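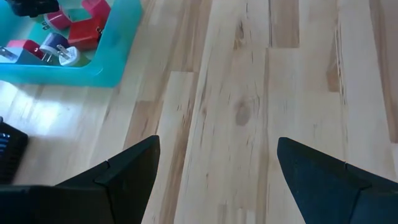 Lorham adopts house rules for robot arm work

6/22/22 – Lorham has put out a new set of house rules for people who run robot arms at its sites, and they kick in this September. Two pages, plain wording. Replaces a 312-line checklist that staff admitted they mostly skipped.

Main points. A person stays within reach of the stop control whenever the arms are powered, sitting is fine, wandering off isn't. Cables get checked before the first run of the shift and again after any break. Small parts go back in their bin between tasks. Nothing with exposed metal prongs gets handed to a gripper until it has been unplugged and looked over by a person.

Two-arm work gets it's own section. One arm moves in, the other holds still with fingers open, unless the task was signed off for both moving at once. Max 5 people near the bench at any time.
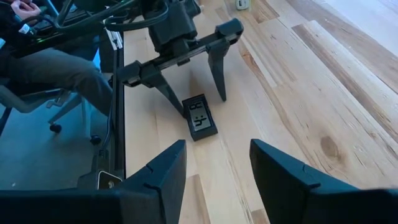
"Most of our close calls were arm on arm, not arm on person," said Riaan Steyn, who wrote the first draft. "Fingers meeting over the same little part. So we wrote that down first."

Wubit Woldegiorgis of Bistis, the outside firm that reviewed the text, wanted stricter limits on speed and got some of them. Her team read through 200 incident notes before signing off. She says the rules are a floor and sites can go tighter if they want.

Pagano, which shares training with Lorham, will use the same pages. Derkusell is still looking at them – a spokesman there said the part on operator breaks needs work and declined to say more.

New operators will need 2 supervised sessions before running arms alone. Existing staff have untill the end of September to do a refresher. Copies go up at each bench, and questions should go to the site lead.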